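Why Is Red Such a Bossy Color?
By Rocío Huamán, for the Cosville Young Readers' Page
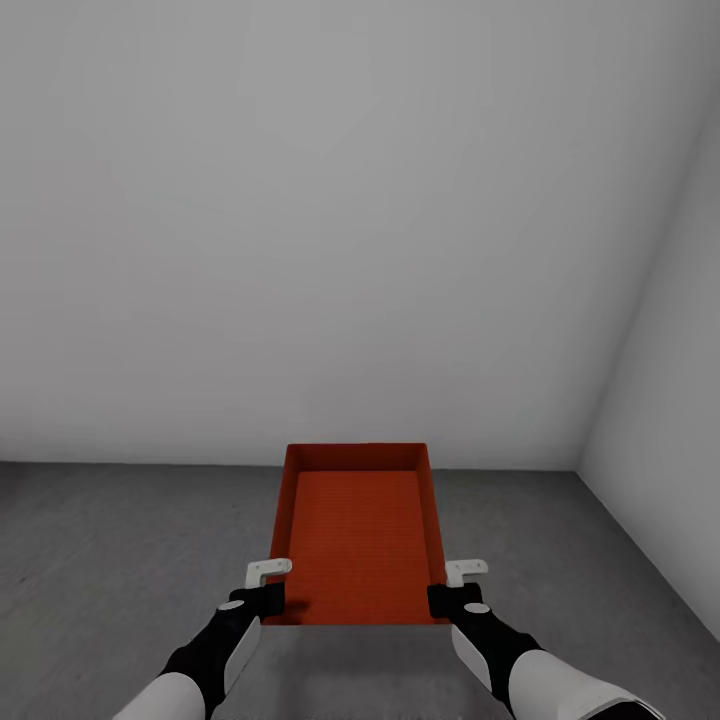 A red-orange tray. Is it more red or more orange? Ask a friend and see if you agree!

Have you ever walked into a room full of toys and gone straight to the red one? I do it all the time, and I am a grown-up with a very sensible coat. Red and orange seem to call out to us from across the room, and today I want to tell you a little about why.

First we have to talk about light. Sunlight looks plain, but it is really a whole crowd of colors traveling together. You have seen them come apart if you have ever seen a rainbow (and if you haven't, run outside the next time it rains while the sun is shining, and stand with your back to the sun!). When that light lands on something, some of the colors get soaked up and some bounce off. A ripe tomato soaks up most of the blue and green light and bounces the red light back, and when that red light gets to your eyes you say, "Aha, a tomato!"

Now for your eyes. At the back of each one there are tiny parts called cones, and most people have three kinds. One kind is best at catching the bluish light, one is best in the middle, around green, and one leans toward the yellow and red end. Your brain listens to all three at once, the way you might listen to three cousins telling the same story, and works out the color from what they say. Orange is what you get when the red-leaning cones are shouting, the green ones are talking in a normal voice, and the blue ones are hardly saying a word.

So why does red stand out? Part of the answer is leaves. So much of the world outdoors is green that a red berry in a bush is very easy to find. Many scientists think this helped our animal relatives long, long ago, when finding ripe fruit was a big part of the day. Birds are good at it too. My grandmother had a cherry tree in Urkavberg, and the birds always got to the cherries before we did.

Red doesn't win every time, though. When it starts to get dark, your eyes change the way they work, and reds go dull and almost black while blues and greens stay brighter for longer. You can see this for yourself! Find 2 socks, one red and one blue, that look about as bright as each other by day. Put them on a chair near a window before the sun goes down, and come back to look every so often as the room gets dim. In January you can do the whole thing before supper.

If you try it, draw me a picture of your socks and leave it at the Hedlund Street library desk. I got 28 drawings last time and they are all still up on my kitchen wall, even the one with jam on it.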